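Workshop tips: getting the software side of bin picking to behave

I have been writing picking software for a couple of years now, first at a small shop in Iltamberg and lately on my own bench, and I still get a silly thrill when an arm goes into a bin full of odds and ends and comes out holding the right one. Most of what follows I learned by losing an afternoon to it. Pinch whatever is useful!

Calibrate at the height you pick from. My first hand-eye calibration was done with the board lying on the tabletop, and it was lovely on the tabletop. At the bottom of the bin everything was off sideways. Now I take half the poses with the board down on the bin floor and the rest up near the rim, and I save the raw pictures along with the result so I can run the solver again later without touching the arm.

Put the bin in the planner as five separate slabs. One floor, four walls, each a simple box, each tilted to match the real thing. A single hollow mesh looks prettier on screen, but the collision checker I use (Sumow, the March release) gets slow and jumpy with it. Sloping walls need care -- measure them at the top and at the bottom, and don't trust the drawing. I pad the walls by a few millimetres and the floor by less, or you will never pick up anything flat.

Model the cables too. This was the big one for me. The planner knew every link of the arm to a hair and knew nothing at all of the hoses and leads hanging off the wrist, so it would happily choose a pose that dragged them over the rim. Two fat capsules fixed to the last link, drawn round the widest bit of the loop, cured nearly all of it. Then limit the wrist joint in software to less than the hardware allows, so it can't wind itself up over a long run.

Clamp the bin before you tune anything. A bin that creeps makes good software look bad, and you can spend ages fiddling with grasp offsets when the whole world has shuffled along the bench. A bit of tape on the bench makes a handy visual check, too.
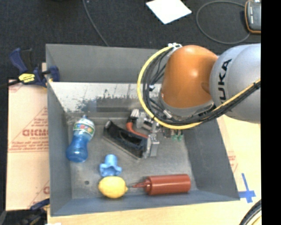

Mix your test objects on purpose. See-through bottles are the best teachers I know, as depth cameras often look straight through them and report the floor behind. I keep one in every test set along with something shiny and black, something bright and easy like a lemon, and something with a frilly edge that confuses the segmentation. If your success rate only holds up when you take the bottle out, you want to know that early on.

Fill the holes in the depth picture with "unknown", never with the floor height. The planner can then treat that patch as solid until a second view clears it up. It costs a bit of time per pick and saves a lot of bumps.

Give long things their own rule. My grasp scorer used to love the end of anything long, which is fine until you lift and the other end swings into the wall. I added a small penalty for distance from the middle of the mask, and a check that sweeps the whole object up through the lift path along with the fingers. Such a satisfying fix!

Log the boring picks. I ran 294 attempts last winter and only kept the failures, which left me nothing to compare them with. Of the next batch I kept everything, and the 37 failures made sense in an evening.

Name your config files by what changed in them. "final_new_2" is no help to anybody, least of all you.

Next I'm having a go at picking against the walls, where the fingers have to slide down the slope, and I'm very excited about it.

Comments

tokonia_bench -- Jul 7, 2023
The cable capsules! We had the same dragging trouble and blamed the controller for weeks. Do you attach them to the last link or the one before?

gripfinger
Writing from Guimarães. I use 2 views for every pick and merge them before segmenting. Slower but the clear bottles come out much better.

slowlift
Five slabs worked for me as well, planning time dropped a lot. I'd still pad the floor more than you do, my fingers are softer.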